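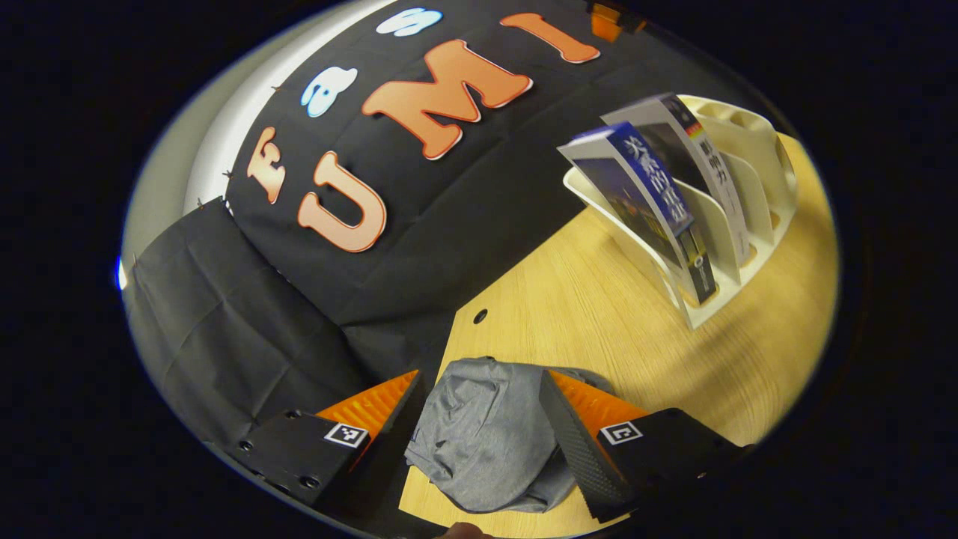 One reader of the last version wrote in that the letters kept sliding off by noon, and could we please say which way to pin. So, section 4 redone.

4. Hanging the backdrop and foam letters

1. Shake out the black cloth. Pin the side edge to the wall, top down, every 30 cm.
2. Smooth as you go. Creases show.
3. Big orange letters first, then the small pale blue ones.
4. Press each letter flat, count to 40.

Note: table goes up agianst the cloth last.

Caution: don't pin thru the white borders. They tear.

Spare pins: ask Hindent, box of 100.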